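Posted in: Projects > Ullow > Photos

Collecting desk examples in the Deák office

Text and photos: Boglárka Juhász

We started recording for Ullow in September, and this page is for the people who asked what the recording looks like day to day. The target for the first set is 500 good episodes of small desk tasks, all done by hand with the gripper tool in rooms where people work.

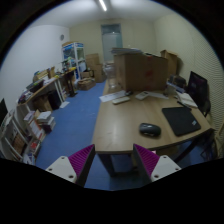

An episode is one short task from start to finish. You pick up the tool, start the recording, move in from a neutral position, do the task, back out and stop. Most take less than 30 seconds. If one runs past that, we usually throw it out and do it again, as a long episode tends to mean the operator was hunting for a grip. We do keep a separate folder of slow but correct ones. Those may be useful later and they cost nothing to store.

The task list for the Deák office is short:

Move the mouse onto the pad.
Move the mouse off the pad and set it down facing the same way.
Pick up a pen and lay it next to the papers.
Slide a single sheet of paper back from the edge of the table.
Pick up the calculator and put it down square to the table edge.
Put a small item into an open box.

The list looks easy until you try the sheet of paper. Two rigid fingers don't get under a flat sheet, so the operator presses lightly from above with one fingertip and drags. We argued about whether to allow that. In the end we allowed it, and the notes for those episodes say "drag" so they can be filtered out by anyone who only wants true grasps.

The room

We do not clear the room before recording. Boxes stay where they are, and so do the papers on the floor and whatever is on the long desk by the wall. The first week we did clear a table completely, and the model trained on that data got confused by anything extra in view. It reached well on a bare table and badly on a table with a cardboard box at the back of it. Since then the rule has been to leave the room as found and change only the objects the task needs.

The one thing we do control is lighting. Ceiling light on, blinds in the same position for the whole session. Mixed sessions are harder to check afterward.

The monitor stays off during recording. A moving screen in view gives the model something to look at that has nothing to do with the task – we lost most of an afternoon's episodes to a screen saver before that went on the checklist.

The fingers

The inserts on the current tool are magenta and ribbed. An earlier pair was smooth and pale, and it was poor on both counts. Glossy plastic slid out of it, and the fingertips were hard to find in the video against white paper. Magenta is rare in offices, so the tips are easy to pick out when we check the recordings.

The camera sees a very wide area. That means the operator can stand close to the table and still get most of the room, but it also bends straight edges near the border. New operators watch their first few episodes and think the table was tilted. It wasn't, and nothing gets corrected at this stage. The files go into storage the way they come off the camera.

A normal session

Two people, one on the tool and one on the log. The log person calls the task, resets the objects between episodes and writes down anything odd. They swap after every block of eight. We tried longer blocks, but the wrist gets tired and it shows: approaches get lower and faster, and the backing-out part gets skipped. A skipped back-out makes the episode unusable for us, since the model needs to see the fingers open and leave.

Resets matter more than I expected. If the same person resets every time, the mouse ends up in nearly the same spot and the examples are all alike. Now the log person uses a sheet of start positions, shuffled before each session, and works down it. Some of the positions are awkward on purpose, such as half off the pad or up against the foot of the monitor.

We also record misses. If the fingers close on nothing and the operator goes back and gets it on the second try, that episode stays in with the tag "retry." If the object ends up on the floor, it is tagged "drop" and goes to a different folder. Please don't delete drops. Two people did in the first week, and we would like to have those back.

Checking

Every episode is watched once at double speed by somebody who was not in the session. We use Ullon for this, the small viewer that Homoveck built for the project. It shows the video with the finger opening plotted underneath, and there are three buttons: keep, fix label, reject. The most common reject reason so far is a recording that starts too late, with the fingers already at the object. The second is a hand or sleeve passing in front of the lens.

Labels are plain sentences. "Move the mouse onto the pad" is fine. "Operate the mouse" is not, and neither is a label that names a color unless two similar objects are on the table. Fix label exists mostly for this.

Where we are

As of 19 October 2025 the first 200 episodes are checked and kept. The mouse tasks are ahead of schedule. The paper and pen tasks are behind, and the calculator is somewhere in between. A pen lying against a stack of paper is still the worst case on the list, and I would rather have a small number of clean ones than a pile of rescues.

Next is the same task list in a second room with a different table height, using the same tool. After that we will decide whether to add drawers. Drawers need a stronger grip and probably a different insert, so that may turn into its own set.

If you are coming in to help with a session, read the task list first and bring a shirt with tight cuffs. The log sheets are in the folder by the door – take a fresh one, and write the session name at the top before you start.

We use cookies to remember your settings and to count visits. By continuing to browse you accept this. Accept | Cookie settings

© 2025 Homoveck. All rights reserved. | Contact | Back to top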